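Kitchen Utensil Storage Study: Second Progress Report
Submitted to Rochelle Kerslake, Darero Fund. Prepared by Thomas Sartori. Sep 18, 2019

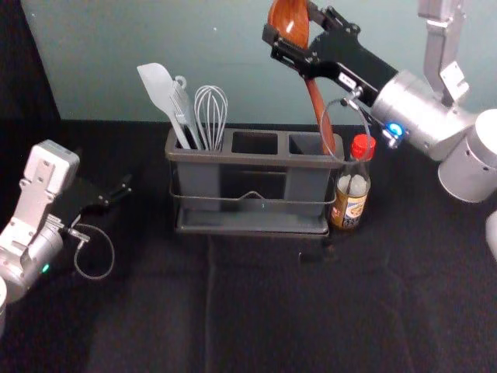 What has the grant paid for since the last report?

Since July the money has gone to three items: purchase of utensils and holders, bench time for the insertion and removal trials, and the first part of the drying work. Staff time was charged at the rate agreed in the proposal. No equipment over the approval limit was bought.

1. Scope of this period

The study looks at how long-handled kitchen utensils are stored upright on a counter, and how the shape of the holder affects putting a utensil away and taking it out again. The first report covered single-opening crocks. This period moved on to holders divided into compartments, with wooden spoons as the main test item. Spoons were chosen because the bowl end is wider than the handle and makes the loaded holder top-heavy if it is short.

Spatulas, ladles and whisks are in the test plan but were used only as filler, to occupy the compartments next to the one under test.

2. Work completed

A total of 337 trials were logged. Each trial is one utensil placed handle first into a named compartment and then removed. A trial is marked clean if the handle goes in without touching a divider hard enough to shift the holder. Contact with the rim alone is noted but does not fail the trial.

Gaetano Messina ran the trials and kept the log. Agnes Fagerlund checked the entries against the recordings and corrected 12 of them, mostly cases where the compartment had been written down wrong. The corrected log replaces the earlier copy on the shared drive. Please discard any version saved before the corrections.

3. Observations

End compartments gave more trouble than middle ones. With the holder standing free on the table, a handle coming in at a slant pushes against the outer wall, and the holder turns or slides. In a middle compartment the same slant tends to be stopped by a divider and the holder stays put. The effect was stronger on bare laminate than on cloth.

Handle length mattered less than expected. Handle taper mattered more. Spoons with a narrow tip found the opening easily but leaned once released, which brought the bowls together above the holder and made the next removal slower. Spoons with a straight handle stood better but needed a closer approach angle.

Adding a heavier base plate to the Millo holder stopped nearly all of the sliding. It did nothing for the leaning. Cosimo Benedetti has drawn a version with a shallow cup in the floor of each compartment to hold the tip in place. A sample has been ordered from the Pillai workshop and was not yet delivered at the time of writing.

4. Drying work

Wooden handles stored tip down while damp are a known complaint, and the proposal includes a check of moisture at the handle end. The method has been settled: each spoon is weighed dry, rinsed, shaken once, stored, and weighed again after 18 hours. Holders with and without drain slots will be compared. Only the pilot set has been run, and the scale drifted during part of it. Those readings are not reported. The scale has been recalibrated and the pilot will be repeated from the start.

5. Spending

Spending in the period came to $2,521. The largest share was bench time. Utensils and holders came in under the estimate because the Jenex spoons were bought as a bulk lot. The difference has been left in the materials line to cover the Pillai sample. We do not ask for any change to the budget.

6. Problems and changes to plan

The test table was moved once, partway through the trials. Entries before and after the move are tagged separately in the log. Agnes found no shift in the results between the two groups, and they have been pooled in the observations given in section 3.

The plan called for metal utensils to be tested in parallel with wooden ones. This has been put back to the next period. Metal handles are thinner, and the pass rule for divider contact has to be rewritten before those results would mean much.

7. Next period

Repeat the drying pilot, then run the full set.
Test the cupped-floor sample against the current Millo holder.
Write the contact rule for metal handles and send it to Rochelle Kerslake for comment.
Begin ladles. The hooked ends will need a taller clearance above the rim, and Gaetano is measuring this now.

The corrected trial log and the receipts are attached. Questions on the log should go to Agnes Fagerlund, and questions on spending to Thomas Sartori.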